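Zuvance Duo – Zweiarm-Arbeitsplatz für das Greifen und Einräumen von Büchern

Hersteller: Kostent, Standort Plarville
Kategorie: Forschungsgeräte / Manipulation
Lieferform: vormontiert, Kalibrierung vor Ort
Stand der Seite: 27/12/2023

Der Zuvance Duo ist ein Arbeitsplatz für Forschungsgruppen, die das beidhändige Greifen von schweren und glatten Gegenständen untersuchen. Zwei Arme sind an einer gemeinsamen Frontschiene aus Aluminium befestigt. Jeder Arm trägt am Handgelenk eine eigene Kamera. Als Aufgabe haben wir das Umräumen von großformatigen Büchern gewählt, denn ein Bildband verzeiht wenig: Er ist schwer, der Einband rutscht, und die Seiten öffnen sich, wenn man ihn nur an einem Deckel fasst.
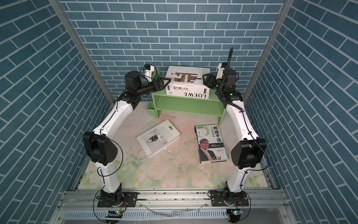 Die Methode nennen wir Kantenabgleich. Beide Greifer nähern sich dem obersten Buch eines Stapels von links und von rechts. Der Regler vergleicht dabei die Kanten, welche die zwei Handgelenkkameras sehen, und korrigiert den Abstand der Finger, bevor der Kontakt entsteht. Erst danach wird die Greifkraft erhöht. Ein Modell des einzelnen Buches ist nicht nötig. Die Dicke wird während der Annäherung geschätzt, auch wenn mehrere Bände aufeinander liegen.

Was die Auswertung zeigt

Für den Bericht »Hawthorne« wurden im Oktober 2381 Griffe aufgezeichnet. In 162 Fällen hat das Buch die Finger vor dem Ablegen verlassen. Diese Fälle sind im Datensatz enthalten und einzeln markiert – wir halten sie für den nützlichsten Teil. Die meisten Verluste betreffen Bücher mit glänzendem Einband, und zwar beim Drehen von der liegenden in die stehende Lage. Beim einfachen Anheben sind sie selten.

Für das Aufstellen gilt eine eigene Strategie. Das Buch wird zuerst mit der unteren Kante aufgesetzt und dann langsam gegen die Stütze geneigt. Die Finger öffnen sich in drei Stufen. Zwischen den Stufen wartet der Regler, bis das Kamerabild ruhig ist. Dies kostet Zeit, und für Anwendungen mit kurzem Takt ist das Gerät deshalb nicht die richtige Wahl.
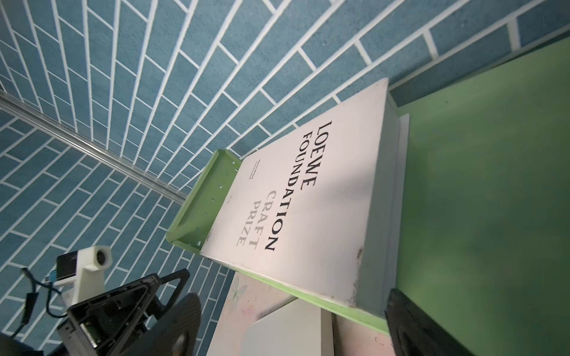 Annag Cairns schreibt uns dazu, die Wartezeit zwischen den Stufen sei in ihrer Gruppe zuerst als Fehler gemeldet worden. Man habe sie verkürzt, und danach seien die dünnen Bände öfter nach vorne gekippt. Sie empfehle, den Wert aus dem Werk zu behalten und lieber bei der Annäherung zu sparen. Außerdem wünsche sie sich, dass die Schätzung der Dicke im Protokoll mitgeschrieben wird.

Der zweite Punkt ist mit der aktuellen Software erfüllt. Die geschätzte Dicke steht jetzt in jeder Protokollzeile, zusammen mit der Öffnung beider Greifer.

Lieferumfang

Zwei Arme mit Greifern und Montageplatten
Zwei Handgelenkkameras mit Halterung
Frontschiene, Kabelsatz, Steuerplatinen
Software mit Kantenabgleich, Datensatz »Hawthorne«

Bücher und Regal gehören nicht zum Lieferumfang. Bitte prüfen Sie vor der Bestellung, ob Ihr Tisch die Frontschiene auf der ganzen Länge trägt. Anfragen für ein Angebot richten Sie bitte an Kostent in Plarville, mit Angabe der geplanten Gegenstände und deren Gewicht.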